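Backlund Board Oil, 12 oz

Food-safe finish for cutting boards, butcher block, spoons and salad bowls. Mineral oil with a little beeswax melted in. No scent, no color, no nut oils. Same recipe as the old Vinallow oil, new cap that doesnt drip down the side.

One bottle does over 40 boards if you go easy. Most people don't. Fine either way.

Good for bamboo, maple, walnut, cherry, beech. Not for floors. Not for anything with varnish already on it - it just sits on top and stays sticky.
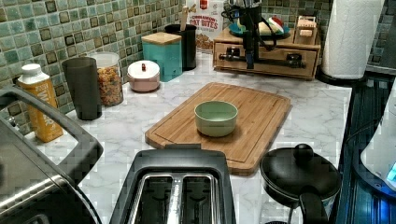

How to use

Wash the board, stand it on edge, leave overnight. Needs to be dry all the way through.

Pour a small puddle, rub with the grain using an old T-shirt. Both sides and the ends. The ends drink the most. Grooves too, a cotton swab gets in there.

Wait 2 hours. Wipe off what's left.

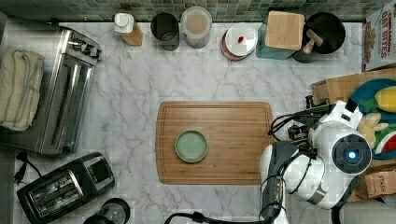 Photo: Nuria Cifuentes for Backlund

New board, give it 3 coats the first week. After that whenever it looks pale or water stops beading. In a dry house that might be monthly. Bamboo takes less than maple, so start small and add more if it dissapears fast.

Onion smell? Coarse salt and half a lemon first, rinse, dry, then oil. Oiling over a smell keeps the smell.

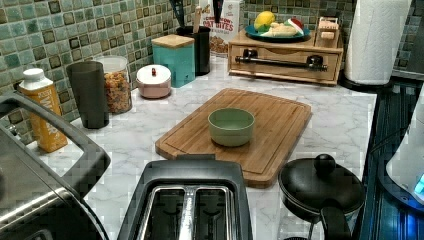 Don't put an oiled board in the dishwasher. Don't soak it. Olive oil and sunflower oil go rancid, please don't top up with those in between. Cloths can go in the wash, hot, on their own.

Sizes and stock

12 oz bottle - in stock
40 oz refill can - back in April
Wax only, 2 oz tin - in stock, small batch

Refill can has no spout. Use a funnel.
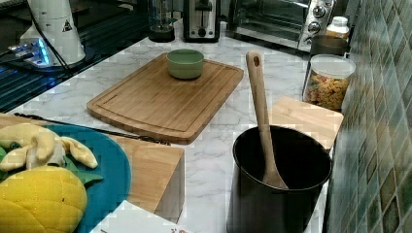 Cold garage or porch storage turns it cloudy. Stand the bottle in warm water, shake, good as new. Keeps 3 years with the cap on tight.

Customer notes

"Brought back my mother's bread board. Wish the bottle was glass." - Morenike Olatunji

"Takes longer to soak in than the Naker one but stays put." - Gerasimos Athanasiadis

Shop and restaurant orders by the case, 12 bottles. Ask for Hiba at the Grakemden warehouse, mornings are best.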